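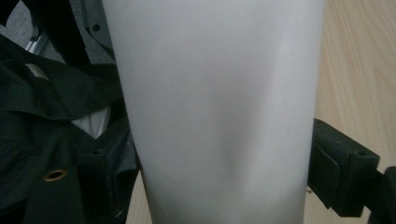
Most gripper comparisons rank fingers by success rate, and I think that number should be moved to the second page. We ran two finger sets on a hand-held tool last month, the Kuroda stock pair and a segmented plastic pair from Dendmont, over 500 grasps each. Both sets scored within a few points of each other. On that basis a buyer would pick the cheaper one, and would be buying on the wrong evidence.

The useful difference was in how the fingers load a soft wall. A smooth, thin-walled cylinder gives inward well before it slips. The operator feels firm contact and keeps closing. The grasp is logged as a success, the object is lifted and set down, and the dent goes unrecorded. Devendra Semwal went back through 100 of our logged successes with the wrist video and marked visible deformation. The Dendmont pair came off worse, and no column in our results sheet had shown it.

Blandine Joly disagrees with me on this. Her view is that deformation belongs to the controller, and that a decent force limit makes finger geometry a minor matter. I accept that for a motorized gripper with current sensing. A hand-held tool with a trigger has no such limit unless somebody builds one, and the demonstrations it produces carry the operator's squeeze straight into the policy.

Camera placement deserves the same scrutiny. A close wrist view of a large pale object leaves very little else to work with: no rim, no base, low contrast along the sides. Moving the Skesum camera back on its mount costs resolution at the fingertip and gains the object's outline. I would take that trade for anything wider than a mug.

My request to anyone publishing a comparison is modest. Report the closing width at first contact and at lift, per object, with the wall thickness. Our own table will be reissued in December with those columns added.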